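### 3.2 Collection of demonstrations

The Guken set comprises 3429 demonstrations of shop goods being picked and placed on a table. Goods were chosen to differ in stiffness and wrapping. Wrist views, such as Figure 3, are stored alongside a fixed view.
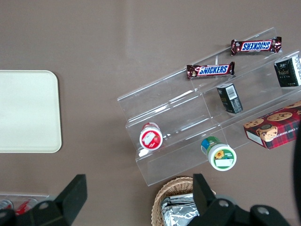
Kamran Salehi asked whether operators should follow a script. A script was drafted, but it made their movements too alike, and only the goal of each task was kept. Start positions were changed after every 17 demonstrations.
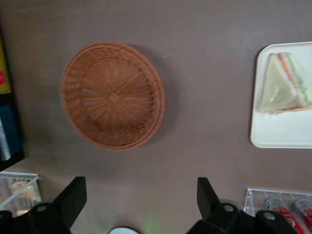 According to Albertina Abreu, failed attempts ought to be kept and labelled as such. We adopted this view from December onwards; earlier failures had already been deleted and could not be recovered. The fixed view was used to check each label.
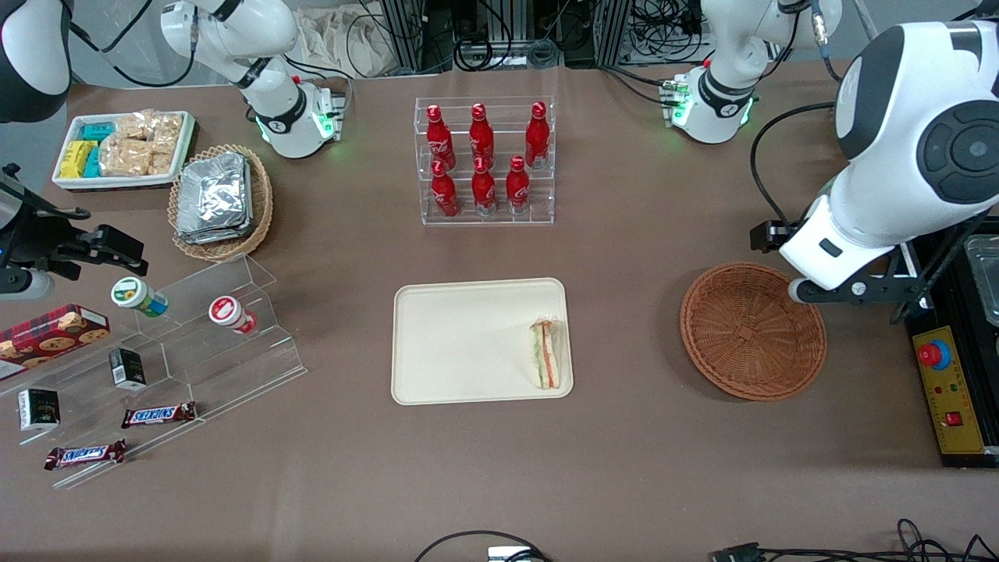
**Figure 3.** Two wrist views and one fixed view of the workspace.

Labels were entered by the operator and checked by a second person. Demonstrations longer than 60 seconds were left out of training.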